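Collecting Household Demonstrations for a Two-Armed Robot
Project report, submitted 10 January 2025
Daryna Karpenko and Yevdokiia Fedoruk

1. What we set out to do

Our project was to gather a set of teleoperated demonstrations of tidying tasks in furnished rooms and to check whether the set was good enough to train on. We did not train the final policy ourselves. That work belongs to the group that takes over the data after us, and our job ended with a cleaned, labelled set and this report.

We began in July with a task list from our supervisor. It had 42 tasks on it. We cut it to 15 after the first week, when we found that many of them differed only in which cupboard was opened. The ones we kept include putting rubbish in a bin, straightening cushions, moving a tissue box from one surface to another, and lifting a lined bin by its rim.

2. How an episode was recorded

One of us operated the arms and the other kept the log. The operator held both grippers open at the start of every episode and waited for the logger to call the task name. Each recording stopped when the operator called "done" or at 30 seconds, whichever came first. We saved the head camera video, the joint positions and the gripper openings together, using a logging tool we wrote and named Graltum.

Between episodes the logger moved the objects a little. For the bin tasks this meant shifting the bin on the floor, turning it, or changing what was inside. We kept the bin within reach of both arms so the operator could choose a side.
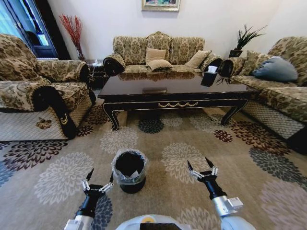

Choosing a side caused more trouble than we expected. Daryna is right-handed and used the right arm nearly every time, even when the left was closer. We noticed this when we sorted the log by arm, and from then on the logger called the arm as well as the task.

Plastic bin liners were the hardest material. A fingertip could catch the liner and pull it up without the bin, and from the head camera this looked much like a proper grasp until the lift. We labelled those episodes "liner slip" and kept them in a separate folder — they may be useful as failure examples.

3. What we ended up with

The final set has 549 episodes. Both of us watched every one and marked it as success, partial or failure. Where our marks differed we watched it again together. Most of the disagreements were over cushions, where our written definition of "straight" was too loose.

4. What we would change

Write the success definitions before recording anything. Ours were rewritten twice, and the early episodes had to be relabelled each time.

Swap operators more often. Long turns made our movements slower and less careful, and the labels show it.

Record more rooms. Colour and pattern in the floor covering vary a lot between homes, and our set does not cover enough of that range.

The task list, the label definitions and the Graltum source are in the shared project folder.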